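2024-08-11
Posted by the usual suspect

Open day at Morken yesterday. I had promised myself I'd stay home and regrout the shower, so naturally I was in Flasville by ten, wearing a visitor sticker and eating a free muffin.

The flyer said "see the future of work up close." The future of work has a parking problem. I left the car by the feed store and walked back past 40 people waiting to look at a forklift that drives itself. It drove itself to a doorway and thought about it.

Upstairs was better, and mercifully cooler. They have two arms going, named Cornel and Roman, and I never did get a straight answer on which was which. The fellow giving the talk said they'd logged 118 tries that week at picking things up and moving them over, and 102 of those went the way they wanted. He said this with real pride. I have had weeks at work I couldn't put a number like that on.

What got me was the tape. I came expecting chrome, and a good part of the setup is held down with the same white masking tape I use on baseboards. I felt right at home.

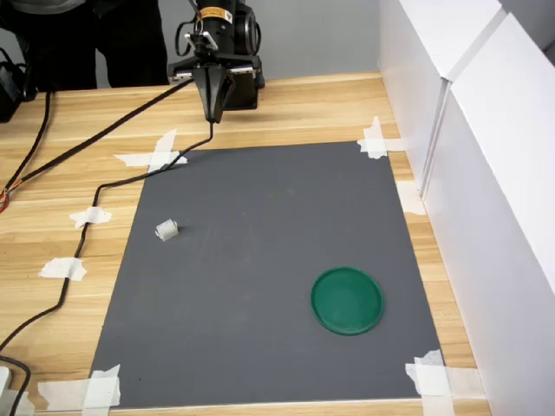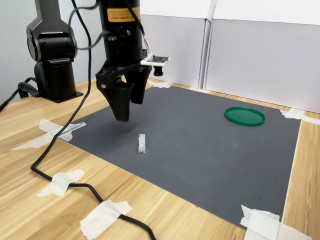 A boy of maybe six asked if it could do Legos. The fellow said not yet. The boy asked when. The fellow looked at his shoes, and I liked him a lot more after that.

Stayed up to 2 hours, if you count the second muffin. They're doing another one in September, with a sign-up sheet this time. I put my name down and then spent the drive home wondering why. The shower is still not grouted.

Recent entries
The zucchini situation
Jury duty, day one
A short history of my gutters

Back to top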